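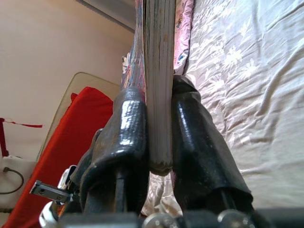
Ticket: gripper loses thick books after a few seconds, hold current drops
Opened by: Christos Triantafyllou
Project: Stendora (home arm, shelf tidying)
Controller: Varmont board, stock firmware
Status: open, workaround in place

Problem

Arm picks up thin paperbacks fine. Anything thick, it closes, lifts, holds for a bit, then the fingers relax and the book slides. No error in the log at the time of the slip. Only the current reading going down on its own.

Worst with the fat one with the pink and blue cover. Been using that for all the tests now so at least it's the same book each time. Stood on end, fingers on the covers, page edges towards the wrist camera.

What should happen: grip stays at the set value until I send open.
What does happen: grip at set value, then hold mode kicks in and it goes soft.

Setup

Two finger gripper, home printed base, black rubbery sleeves over both fingers. Wrist camera looks out between them. Arm is clamped up at home for now, not at the workshop, so testing is on the bed with a sheet over it. Softer landing for the books. Yes I know a bed is not a flat surface, see below.

Grip target 218 on the Varmont scale (goes up to 1000). Hold value was left at whatever the config came with.

Log

Fri, first go. Raised grip target from 218 to something silly. Servo whined, covers bent in, still let go. So it isn't the closing force. Put back to 218.

Swapped the servo lead for a spare. No change. Wiggled both ends while holding, no change either.

Checked power supply with meter during a lift. Dips a touch when the elbow moves, comes straight back. Not lining up with the slip at all.

Sleeves. The right one has gone wrinkly, bunched up on itself. Thought the book was sliding on the rubber, so took both off, wiped them, put them back. Right one bunched again after a couple of closes. Doesn't look great but slip is the same with it smooth, so leaving it. Might glue the bottom edge later.

Ran with the arm still, no lift, just close and wait with the book stood on the sheet. Current still falls. OK so it's nothing to do with weight or the arm moving. That should of been the first test.

Had a read through the config again. There's a line hold_pct and mine says 82. Took that to be 82 percent of the grip target. Posted on the Gkikas forum to ask.

Reply on the forum says older boards read it as 82 on the raw scale, not a percentage. That would explain it. 82 raw is next to nothing, enough for a thin paperback and not for this.

Tried hold_pct = 218. Board took it without complaint. Close, wait, current stays up. Close, lift, wait, stays up. Left it holding while I made tea, still there when I came back.

Side effect: servo gets warm on a long hold. Not hot, I can keep a finger on it. Have put a 2 minute limit in my own script so it lowers the book and opens if I forget about it.

Second problem, probably a separate ticket

Books go in crooked sometimes. Fingers close, one cover gets touched first, the book leans over towards the other one before it's gripped. Pages stay shut at the bottom but covers splay at the top. Could be the mattress giving way under one corner, could be the left finger sitting further in than the right. Both fingers are meant to move together off the same gear.

To do for this one:
- put a board under the sheet and repeat
- measure each finger from centre when fully open
- check the two screws at the gripper base havent backed out

Also the bottom corners of the test book are getting frayed. Need a different thick one that doesn't matter, there's a box of old manuals at Clisolley I can raid.

Questions for whoever picks this up

Is there a firmware for the Varmont where hold_pct is an actual percentage? The page for it only lists the newer boards and I don't want to brick mine.

Anyone running a raw hold above 218 for long periods, what temps are you getting?

If the name in the config is wrong for older boards could the sample file at least have a comment by it. Lost most of an evening to that.

Update, March

Same setting, still holding. Board under the sheet helped with the leaning but didn't cure it, so the left finger is next. Will open the other ticket once I've got measurements. Leaving this one open for the firmware question only.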